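4.2 Heating oil deliveries to small guest houses

Wholesale kerosene fell for two months before the July survey, but delivered prices moved little. Inosgate, the larger depot, cut its rate once. Drudgate held its rate for the whole of the period and added a charge for part loads. Of the 18 guest houses surveyed, seven bought from both depots.

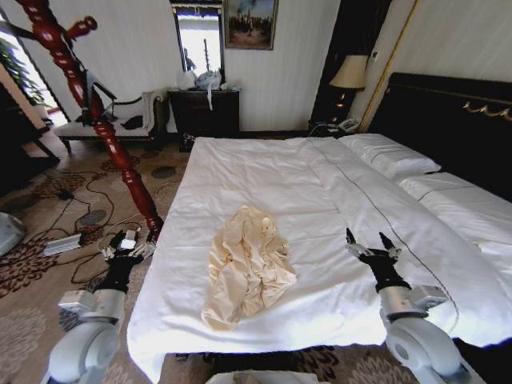

4.3 Laundry and room costs

Fuel costs reach the guest room mainly through hot water and bed linen. We split the oil bill by floor area, then adjusted for laundry done on site.

Figure 2. Guest room bed, with pale bedding.
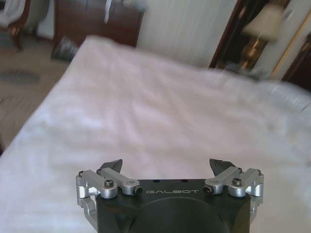

Nic Aodha objects that floor area is a poor basis for the split, as boilers are often run for the laundry alone in summer, and would use metered hot water instead. Few of the houses had a meter. Where one was fitted, the laundry share came out roughly 2 points higher than ours, so the figures in this section should be read as low estimates.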